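Last updated: April

Table setters wanted for Meturel seasonal tableware sessions

Meturel is looking for people to take part in paid table-setting sessions at our room on Haugland. We sell plates, mugs and small table decorations, and before the fall range goes into the catalog we want to know how people handle the pieces and where they put them. You don't need any experience with design or retail.

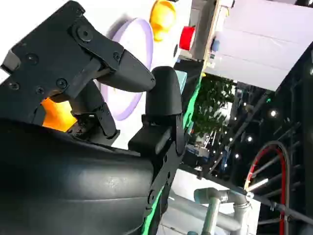
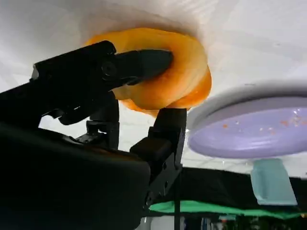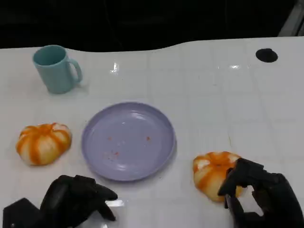
Each session lasts 2 hours. You will be given a plate, a mug and a few decorations, pumpkins included, and asked to set a place the way you would at home. Then you clear it and set it again with one thing changed. Between rounds you fill out a short form. The questions cover whether the pieces feel too light, whether the colors go together, and whether you would leave the pumpkins on the table during a meal or move them first.

We are looking for people who:

- are 18 or older
- eat at a table at home at least a few times a week
- can stand for most of the session (tell us if you need a chair and we will set one out)
- have not worked for Meturel or Heto in the past year

People who don't decorate for the seasons are welcome. Last time nearly everyone who signed up already owned a box of fall decorations, and we would like a better mix.

Pay is $248 for two sessions, paid after the second one. If you can only come once, please don't apply for this round. There will be a one-session version later, run by Heto, and it will have its own notice.

Sessions start at 9:30 a.m. and 1:30 p.m. Parking is behind the building, with the entrance on the Bivater side. The front door is locked during sessions, so use the side door and ring the bell.

Please don't wear large rings or bracelets. They scratch the glaze on some of the samples. Water is fine, but leave other drinks and food in the hallway.

To apply, send us a short note with your name, a phone number and which start time suits you. Put reference 974 in the subject line. Tell us in a sentence or two what is normally on your table at dinner. We read all the notes and will reply either way by the end of the month.

Comments

pinecrest_mom: Is it okay to bring a teenager along if they just sit in the hallway? Mine is 15.

Meturel sessions: Sorry, we can't have anyone under 18 in the building during sessions.

dkr2: Did this last fall. Easy work but the form is longer than they say. Pay came when they said it would.

Olive B.: Do we get to keep any of the pumpkins?

Meturel sessions: No, the samples stay here.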